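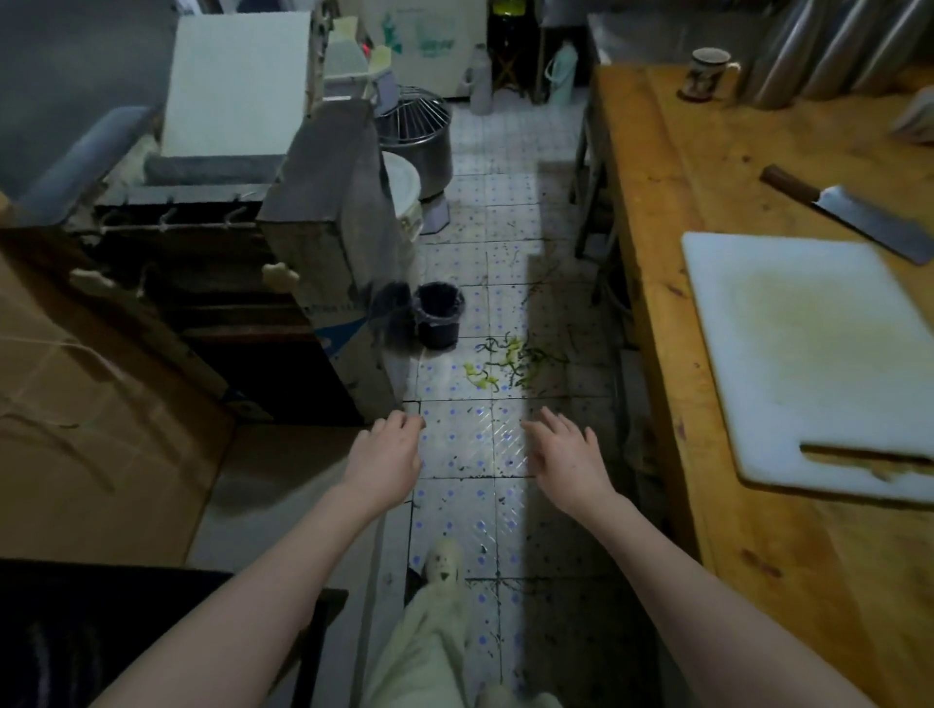
Borghild Fjeld asked, in her written comments on the May report, whether trimmings that fall in the aisle should be swept up at once or left until the end of the prep task, and whether the work under this grant would settle the matter one way or the other. It has been settled for the Kukari kitchen. Floor scraps are swept at the end of each task and before anything is carried through the aisle, whichever comes first. The reasoning is in section 3.

Kukari kitchen, aisle and worktable improvement
Second progress report to Lotavis
Prepared by Kelechi Nwankwo
Dec 8, 2018

1. Scope and status

The grant covers changes to the prep aisle of the Kukari kitchen in Skovton: the floor, the wooden worktable, the storage of packaging and the position of the noodle press. It does not cover the cooking line, the cold store or the serving hatch. Work on the floor routine is complete. Work on the worktable is partly complete. The packaging area has been agreed on paper and is not in use yet. The noodle press stays where it is until the electrical question in section 6 is answered.

No change to the end date is requested.

2. Conditions in the aisle

The aisle is narrow and has work on both sides. The long worktable is on one side. The noodle press and its related items take up the other. Two people can pass only if one of them turns sideways, and not at all if either is carrying a stockpot. Every object that stands on the floor therefore reduces the usable width, including objects that are flat and light, such as flattened boxes leaned against the equipment.

The floor is white tile with small blue dots and dark grout. Two properties of this floor affect the work. Green trimmings show up well on the white. Fine dark debris does not, as it is easily taken for part of the dot pattern or lost against the grout lines. Staff described the floor as clean at closing on several occasions when a wiped sheet of paper towel showed otherwise. The strip of bright light that crosses the tiles makes this worse, in that the lit part gets attention and the shaded part beside the table gets less.

3. Floor routine

Three routines were considered in the summer: sweeping at closing only, sweeping at the end of each prep task, and sweeping immediately whenever something falls. The first was the existing practice. The third was tried for a short period and dropped. Each sweep required the person at the board to put down the cleaver, leave the table, sweep, wash hands and return. On days with a lot of scallion or pepper this broke up the cutting so often that people stopped doing it, and the floor ended up no better than before.

The second routine was then tested in 16 prep sessions. A session was passed if the person checking found no loose vegetable matter on the tiles at the end of the task and none had been tracked to the hatch. Of the 16 sessions, 15 passed. The remaining session failed on tracking: scraps were stepped on by a person bringing noodles through while cutting was still going on. The rule about carrying was added after that session and is now part of the routine as written on the wall sheet.

The routine in full:

Trimmings go from the board into a bin, never over the edge of the table.
Anything that falls near the feet is pushed toward the table side with the broom and left there until the task ends.
Before any pot, tray or crate is moved through the aisle, the middle of the floor is swept.
At the end of the task the whole aisle is swept, starting from the shaded side.
The floor is mopped at closing, and the grout is brushed weekly with a stiff nylon brush.

Footwear was raised by Funmilayo Edet at the staff meeting. Loose scraps of pepper skin are slippery under a smooth sole, and the kitchen had no rule on soles at all. A closed shoe with a patterned sole is now required in the aisle. The cost of shoes is carried by the kitchen and is not charged to the grant.

4. Worktable

The top of the worktable is scratched and has dark stains. The stains were scrubbed with salt and with a paste of baking soda. The lighter ones faded. The darker ones did not change, and they are treated as permanent. The scratches matter more. Flour and juice collect in them, and a cloth passes over the top without reaching the bottom of the groove.

Sanding was planned for the autumn and has been moved to the winter closure. It requires the table to be out of use until the oil has cured, and no second surface of the same length was available. Shehu has quoted for sanding and oiling in place, with dust sheets over the shelf behind and over the press. The quote is within the sum set aside.

Until then all cutting is done on a board. The white plastic board at the main position has a yellowish stain in the middle. Bleaching per the cleaning supplier's instructions lightened it only a little. A stained board is acceptable if it is sound, and the test applied here is whether a fingernail catches in the cuts. It will be replaced when the table is refinished, and the old one kept for dry tasks such as portioning dough.

The cleaver has no fixed place. It is put down above the board between tasks, at whatever angle suits the last person to use it. This was noted as a hazard in the May report and remains open. A wall rack was rejected for want of a wall within reach. A slotted block at the back of the table is the current proposal. Eglė Mets has pointed out that a block collects water in the slots and would need to be one that opens for washing. Quotes are being sought on that basis.

Personal items on the table, mainly mugs, were discussed. A full ban was not supported by staff. Mugs are permitted at the far end of the table, on a coaster, and not beside the board.

5. Packaging

Cardboard is the largest cause of lost width in the aisle. Boxes are opened at the table, flattened, and leaned against the nearest upright thing, where they stay until someone is going outside. They also shed fiber and hold crumbs along the bottom edge, so that the floor behind them is the least swept part of the aisle.

The agreed change is to open all deliveries at the back door and to carry the contents in by crate. A bracket to hold flattened cardboard upright will be fixed outside the door, under the canopy. The bracket has been delivered and does not fit the drainpipe clearance. A narrower one is on order. Until it is fitted the old habit continues, and any improvement in this area should not be assumed when reading section 3.

6. Noodle press

The dark wooden press takes up a good part of the other side of the aisle. The hooks along its front edge gather flour and small lumps of dough, which dry hard if left overnight. They are now brushed after each use with a dry pastry brush, and the dough is picked off by hand. Water is not used on the wood.

Somtochukwu Nwachukwu has proposed moving the press to the end of the aisle, which would free the width opposite the cutting position. The proposal is sound on layout. It depends on a socket that does not exist at that end for the lamp used during pressing, and on the landlord's consent to add one. The request was sent in the autumn and has not been answered. If consent is refused, the press will stay, and the cloths and boards stored on and behind it will be moved to the metal shelf instead.

7. Spending

The grant for this phase is $1540. Spending to date covers brooms, brushes, the bin, crates and the first bracket, which is being returned for credit. The sum for sanding and oiling is committed and unspent. Receipts are held at the kitchen and copies go with the final report.

8. Next period

Fit the replacement bracket and begin opening deliveries at the back door.
Sand and oil the worktable during the winter closure.
Replace the main cutting board.
Select a washable knife block and fix its position.
Obtain a yes or no from the landlord on the socket.
Repeat the floor check once the cardboard has been moved out, using the same pass conditions as before.

Comments on this report should go to Kelechi Nwankwo before the closure begins, after which the kitchen phone is not staffed.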